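Notes from my first month of transcribing

Fri 21 February

So I've been meaning to write about the transcription work for weeks now, and every time I sit down to do it I end up transcribing instead, which should tell you how badly I've caught the bug. For anyone who missed the last post: I signed up in September for the evening class in dialect and local speech that Samina Abbasi teaches in Usthorpe, and the second half of the course is a project. Mine is vowels. Old people's vowels, to be exact, from up the valley in Gristatdale.

Samina has a box of interviews recorded years ago with farming families up there, and each of us got a few to work on. I got 33 minutes of a woman named Eulalia Barrientos talking about bread, her brothers, a flood, and then bread again. She moved to Gristatdale from Navarrete when she was six and she has the most wonderful way of talking – half the words sound like she was born in the dale and the other half very much don't, and you can't guess in advance which is which. "Oven" is pure Gristatdale. "Kitchen" has something else going on entirely. I played "kitchen" so many times that my husband started saying it her way at dinner.

I thought 33 minutes would take me a weekend. Ha! It took me most of an evening to get through the first two minutes, and that was only writing down the words, no phonetic symbols at all. People don't talk in sentences. They start one, drop it, laugh, say "well, you know," and come back to the first thing from the other side. And you have to put all of it in, every "um" included, because Samina says the ums are data too. (She's right, I now have opinions about ums.)

Anyway, the full transcript came to 2,881 words that I'm sure of and a handful I've marked with question marks. There's one word she uses for the wooden thing you slide loaves out with, and I've played it for everyone in the class and we have six different spellings. A man from Atholm swears his grandmother said it too, but then he says that about everything.

The part I'm on now is measuring. You pick out a vowel, you zoom in on it on the screen, and you take your numbers from the steady bit in the middle. Sounds easy. The trouble is finding a steady bit, especially when she's excited, and she is very excited about the flood.

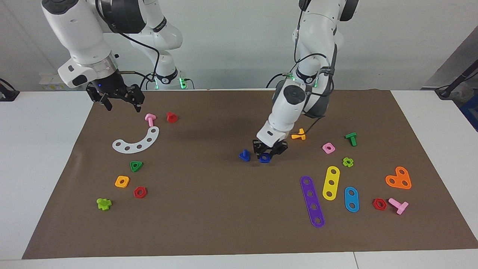

I've also learned that you can't compare just any two words. The sounds on either side pull the vowel around, so "bread" and "bell" aren't a fair match even though they feel like they ought to be. I had a lovely chart all made before I found that out, and it went in the trash. The new chart is uglier and has only 10 words on it, but I trust it a lot more.

What I'd really like to know is whether she talks differently when the subject is her brothers. I have a feeling she does – the Navarrete side seems to come up more in those stretches, and her r's change – but a feeling is all it is so far, and I've been told off once already for hearing what I want to hear. Samina's suggestion was to have someone else in class mark the same stretch without knowing what I'm looking for. So we're swapping recordings next week. I'm getting a sheep auctioneer in return, and I'm a little scared of him.

If any of you grew up near Gristatdale and know a word for that bread thing, please leave it in the comments, spelled any way you like!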